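Courses > Household Services > Level 2 > Unit 6: Sorting and Pairing Laundry

Last updated: December

UNIT 6. SORTING AND PAIRING LAUNDRY IN THE BEDROOM
Course handout. Tutor: Sepehr Sharifi

6.1 Purpose of the unit

Students are expected to return clean laundry to a client's bedroom, sort it by kind and leave it ready to be put away. Washing and drying were covered in Unit 4 and are not repeated. The assessed task uses a mixed load.

6.2 The working surface

The bed is the usual sorting surface in a private home. It should be made before sorting begins, with the sheet pulled straight on the side nearest the worker. Striped bedding is acceptable, although small dark items are easier to find on a plain sheet. Daylight is preferred to a ceiling lamp when colours are being matched, and navy and black socks in particular should be compared near the window. 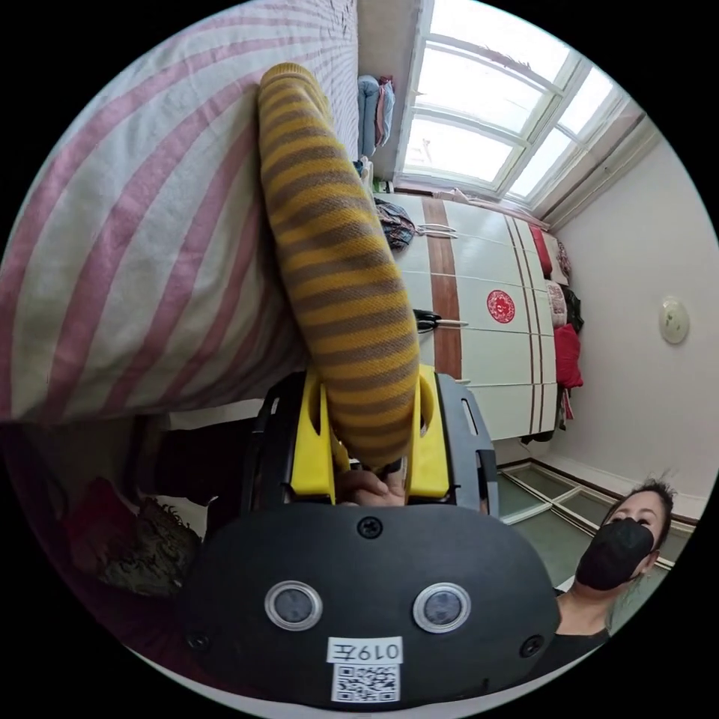 Long knitted socks are laid out at full length before pairing. The foot is smoothed first, then the leg, and the cuff is left flat. Where the pattern is striped, the two socks are placed side by side and the stripes compared from the toe upwards. A pair in which one sock has stretched is still a pair and is folded as such.

Knitted socks are folded in thirds. They are not rolled into a ball with the cuff turned over, as this strains the ribbing. Thin cotton socks may be rolled if the client asks for it.

6.3 Single socks

A sock without a partner is kept in the singles bag until the next wash. It is never thrown away without the client's consent. The Mastton workbook gives a form of words for raising the matter.

6.4 Jeans and heavier garments

Jeans are checked at the waistband and pocket seams, where damp remains longest, and are folded only when fully dry.

6.5 Written work

Submit an account of one sorting session, not exceeding 300 words, before the practical assessment.

6 comments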